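Updated in May, after another batch of letters asking whether it's worth holding off on a cleaner until the robots are ready.

Short answer: don't hold off. My longer answer comes with the bathroom tips I was going to run anyway, seeing as the bathroom is the room people most want to hand over. There's plenty of work going on with hand-held grippers, where a person does the moving and the tool does the pinching, and I've tried to be fair to it.

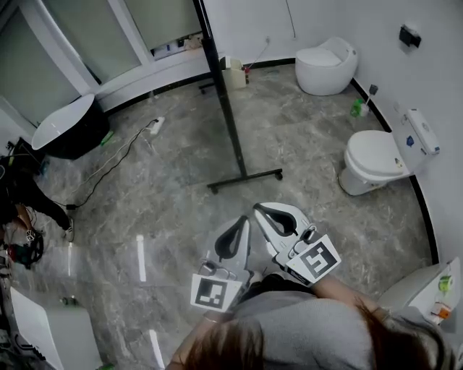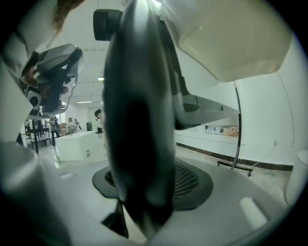

## What a machine will do for you today

Floors, mostly. My Podside vacuum does the hall and kitchen well enough that I've stopped sweeping during the week. It cost $169 on clearance and I'd buy it again at that price, though not at full whack.

In the bathroom it's far less use. It pushes dust up against the foot of the toilet and leaves it there, and it eats the fringe on the bath mat. Before you send any robot vacuum in:

- Lift the mat, the scales and the bin off the floor.
- Hang up cords, or at least tuck them behind something heavy.
- Shut the cupboard doors.
- Wipe up puddles first. A dry vacuum and wet hair make a felt you'll be picking out with tweezers.

By then you've done half the job. Kiros Tufa wrote in to say his takes longer to prepare for than the floor takes to mop, and I believe him.

## The toilet

Mesfin Assefa sent me a brochure for the Girer, a unit that clamps to the rim and scrubs the bowl with a spinning head. I borrowed one. The bowl came up fine. It did nothing for the hinges, the outside of the pan or the floor behind, and those are the places that smell. You also have to clean the Girer.

What I do instead:

1. Squirt cleaner under the rim and walk away for ten minutes.
2. Wipe the flush button, the lid, both sides of the seat and then the rim, in that order, with one cloth that goes straight in the hot wash.
3. Old toothbrush around the hinges. If the seat has quick-release buttons, take it off once a month.
4. Brush the bowl, flush, then trap the brush handle under the seat so it drips into the bowl for a while before going back in the holder.
5. Do the floor around the base last, on your knees, with a fresh cloth.

Step 3 is the one I use as my test. When somebody shows me a machine that can feel its way around a grotty hinge, notice it's still grotty and go round again, I'll change my tune. Everything I've been sent so far wipes once and moves along.

## Freestanding tubs

Lovely to look at and a pain to clean behind. Wrap a microfibre cloth around a flat wooden ruler, hold it with a rubber band and slide it down the gap. For the inside, a bit of dish soap on a damp sponge while the tub's still warm will shift the ring. Skip the gritty creams on a glossy finish – the scratches are there for good.

## Stone and stone-look floors

Plain warm water and a drop of pH-neutral cleaner. No vinegar on real marble, ever, and if you don't know whether yours is real, treat it as though it is. Dry it with an old towel under your foot. Streaks on a polished floor are nearly always leftover cleaner, so try using less before you buy something stronger.

## "But they're learning so fast"

Maybe. Getachew Teshome, who used to fix packing lines and has more patience for this than I do, reckons gripping is the hard bit and that we'll see a machine pick up a wet face washer reliably before we see one fold it. He thinks I'm too gloomy. I think he's never cleaned a shower track.

My trouble is with the demos. The Siregar people put out a clip of an arm wiping a vanity, and it's a nice clean wipe. The vanity has nothing on it. Mine has a soap dish, a tangle of hair ties, a razor and a tube of toothpaste with the lid off. Show me that one, done twice, with the second go on a different morning after the kids have been through.

So if a salesperson comes at you, ask:

- Who empties it and who cleans it?
- What does it do when it knocks something over?
- Can I see it in a bathroom as untidy as mine?
- What do the pads cost, and how often do they need changing?

The pads for the Nirnden window crawler are $65 a packet. A squeegee is a lot less than that and it's quicker in the corners.

## Where I'd put the money

If you've got $200 to spend on an easier bathroom, get a decent extractor fan timer fitted if you can find a sparky who'll do it for that, or a handheld shower hose and a good squeegee. Less steam means less mould, and less mould means less scrubbing by anyone or anything.

Next month is ovens. Teodor Wasilewska has a trick with the door glass that I want to try on mine first.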